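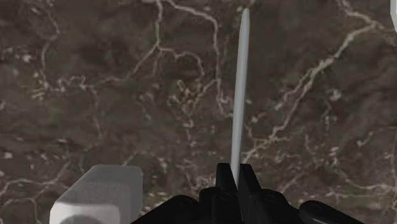 Wrist view in simulation: gripper, gray rod, marble-textured surface.

Background texture in sim scenes: is there a house rule people follow?

Posted 22 May 2020 in Simulation and Standards

We are writing a short practice sheet for rendered manipulation scenes at Plallbridge. The render attached to this post comes from the current draft set. The draft rule says "surface textures shall be varied between episodes," and that is the whole rule. It says nothing about which textures are acceptable.

One reviewer wants the veined stone removed because the pale veins could be confused with the edges of thin parts. Another wants it kept for the same reason. The set has 632 episodes and I would prefer not to render it twice.

Two things I need to settle:

Should the sheet list permitted textures, or state a contrast requirement between part and surface?

Do we have to record the texture per episode, or is one entry for the whole set enough?

The policy is trained on the wrist view only, if that matters.

brarnemska_sim
3 replies

tolerance_stack
Accepted reply

State a requirement. A list of textures goes out of date the first time somebody adds a material pack, and then people either ignore the sheet or wait for a revision.

The wording we use is close to this: "The part to be grasped shall be distinguishable from the surface along its full visible length, at training resolution, by a person who has not seen the scene before." Check it after downscaling. A pale rod on dark brown stone is easy to see at full size, but fine veins can blur into light patches once the image is reduced, and that is where an edge gets lost.

I would keep the marble. Irregular light lines behind a straight part make a useful hard case, provided plain surfaces are in the set as well. Put the hard cases under their own tag so they can be scored separately. If they are mixed in without a tag, a drop in success rate tells you very little.

On records: per episode, always. Store the texture name, the scale applied to it, the lighting preset and the random seed. It is four fields in a log file. One entry for the whole set is useless as soon as the textures vary, and your draft rule requires them to vary.

One addition for the sheet — fix the texture scale to a stated range. Stone stretched over a large plane looks soft, and a policy can learn the softness as a cue for "background."

Lowther_bench
Just use plain gray for everything. We did and it was fine.

mustar_rig
Plain gray is fine until the cell has a real table in it. Ours trained well on gray and then reached for a scratch in the bench top.

I agree with the accepted reply except on the human check. "Distinguishable by a person" is hard to audit. We have two people look at a sample and sign it, and we also compute the mean brightness difference between the part mask and a narrow band around it. The number goes in the record next to the seed. I won't quote our threshold because it depends on the renderer, so measure your own plain scenes first and set the limit from those.

Also check shadows. If your lighting is even and the parts cast no sharp shadow, say so in the sheet under known limits. Whoever moves the policy to hardware will want to read that before the first run, along with the list of textures used. Ours is kept as an annex, revised each May, and the main text only points to it.

brarnemska_sim
Thanks. Going with the requirement wording plus the brightness figure. Marble stays, tagged as a hard case. The logs already have the seed, so I can recover the texture names without rendering again. Scale I am still looking for.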